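Trummer open house, or how I spent a whole morning looking at packing tables

My cousin thinks I have strange hobbies, and after this one I can't really argue. Trummer, the mail-order packing place out past the rail yard in Prorkton, opens its doors to the public every May, and this year I finally signed up in time. (The email goes out at night and the spots are gone by breakfast. Set an alarm!)

Getting there

Take the 61 bus to the end of the line and walk back toward the water tower. I drove, and I wish I hadn't, because the visitor lot is tiny and I ended up parked behind a tire shop with a very loud dog. Doors opened at 9. You sign in, you get a sticker, and you wait by the coffee urn until your group is called. Groups are up to 5 people, so you get to ask all the questions you want, and I did.

The front half

We started in receiving, a long drafty hall with shelving that goes all the way up. Our guide told us there are 2,918 shelf spots in the building and that the people who work there can find most of them without looking anything up. I believed her. She walked as fast as anyone I've ever followed and talked over her shoulder the whole time, mostly about tape. They've gone through three tape suppliers and she has opinions on all of them. The current one is Brarard, and she said it tears clean and doesn't shriek when you pull it, a thing I had never thought to want from tape and now want very badly.

After that came the returns room, which I could have stayed in for an hour. People send back the oddest things! There was a shelf just for items with no paperwork, and our whole group went quiet looking at it, the way you do at a yard sale.

The packing tables

This was what I came for. I sell a few things online from my dining room, I'm terrible at packing them, and bottles are the worst of all. Mine leak, or they arrive with a cracked lid, or I use so much padding that I lose money on the postage.

The table I hung around longest had a big green mat over a white top, and I'm now shopping for a mat like it. Everything on there stood out so well against the green, the bright orange bottles most of all. One was upright with a clear scalloped cup fitted over its orange cap, and another was lying on its side behind it. Off to the left were a shiny yellow plastic mailer and a closed brown box, so you had your two basic choices right there, soft or stiff. I asked which one the guide would pick for a bottle and she said box, every time, before I'd finished the question.

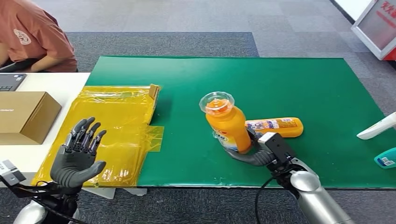 The shop and the snack table

The tour ends in a little shop, naturally. I bought two rolls of the good tape and a pack of Zandora box liners, and it came to more than I'd planned to spend, but I've already used one liner on a jar of bath salts and felt very professional doing it. Snacks were free: pretzels, oranges, and a lemon cake that went fast. Get to the cake before you get to the shop.

If you go, wear a sweater, even in warm weather, and shoes you can stand in. The whole thing took me a little under 4 hours with the snack stop, and I'm already on the mailing list for next year.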